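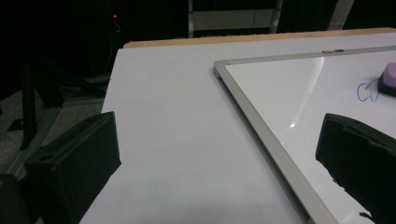

Slide 2: Lay the board flat

Okay, so my favorite tip of the whole talk, and it costs nothing! Take your whiteboard off the wall and put it flat on a table. We tried this at Osutlow in February and I've been telling everyone since.

Ask the room: who here has stood in line for a marker while one person writes and the rest look at their back? (Wait for hands. There are always hands.)

On a table, people can sit along the sides and write toward the middle. Quiet people write more. I love this part, so slow down and tell the Skov story: the shy group, the long lunch, the board so full we had to copy it out twice.

Mention the table. A plain pale top works well, and leave some of it bare next to the board for elbows, paper and coffee. Coffee goes on the table, never on the board! 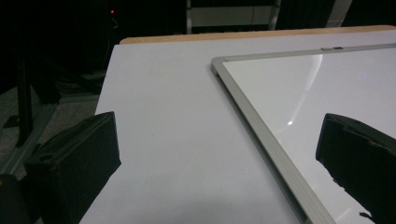

Blank board on the white tabletop, with the light catching it.

Slide 3: Glare

Point to the long curved streak. A glossy board lying face up picks up the room lights, and from some seats your notes can vanish. Try turning the board a little, or switch off a lamp, then sit in each chair and check. Two minutes, well spent.

Watch the frame too. The metal rails give you a raised rim, so rest your wrist inside it or well outside it.

Numbers if asked: we ran 34 sessions this way in the Grastano project and filled 138 boards. Photos of them are in the Prorader folder, link on the handout.

Next: markers, and why I bring my own. (Hold up the bag.)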